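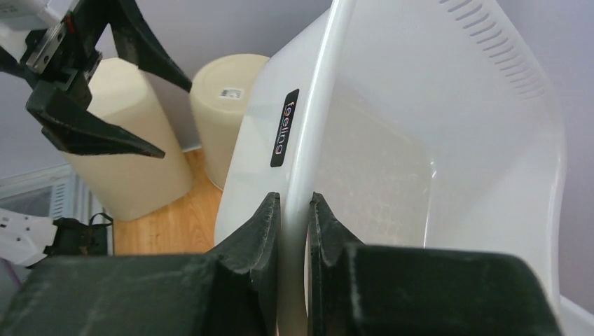

I spent most of November rewriting the grasp planner in Niten, my little control stack for two arms, and the part that ate my evenings was rims. A solid block is easy, you close until the force climbs and you're done. A thin white rim pinched between two black fingertips is a whole other animal, and the old planner treated both the same way!

So now there's a separate rim mode. It samples 8 approach angles around the edge, throws out the ones where the other arm would be in the way, and ranks what's left.
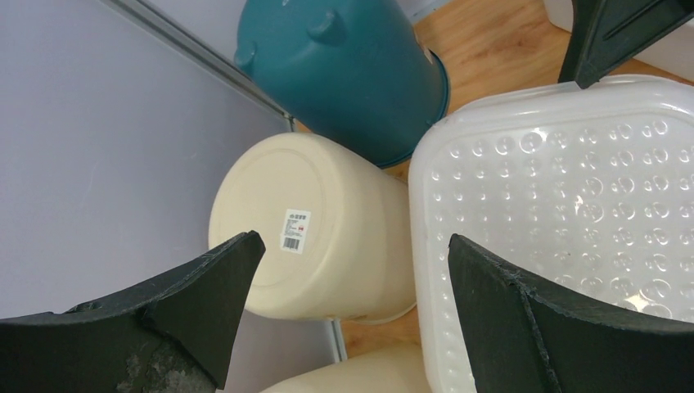

Ranking used to be slow because I rebuilt the collision map for every single candidate (yes, I know). Caching it once per cycle fixed that, and I moved the logging over to Odby while I was in there – lots of little files, but I can finally scrub through a run without crying.

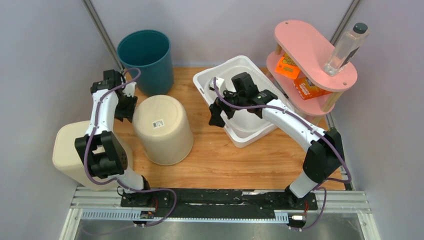 Posted by the Niten blog in Planning, 6 comments

Perception is still the weak spot. Buckets lying on their sides or upside down confuse the pose estimator, which really wants every opening to face up. I replayed 2,000 saved views and it got the opening right in 1,643 of them. Not terrible, not great. Next I want to feed it both wrist views plus the fixed one and let them vote.
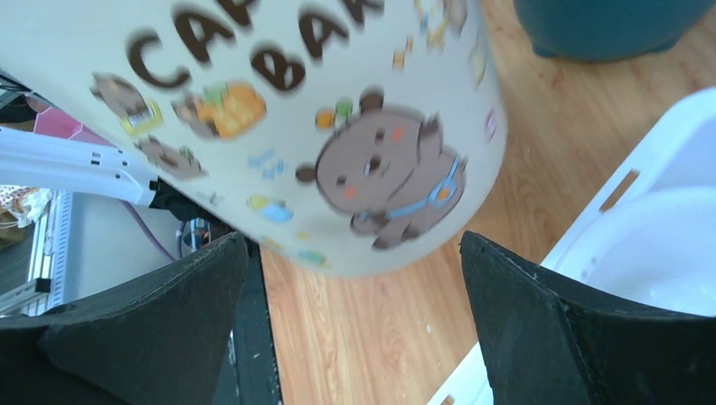

Wrist view, left finger and right finger at the bottom, bear container up top.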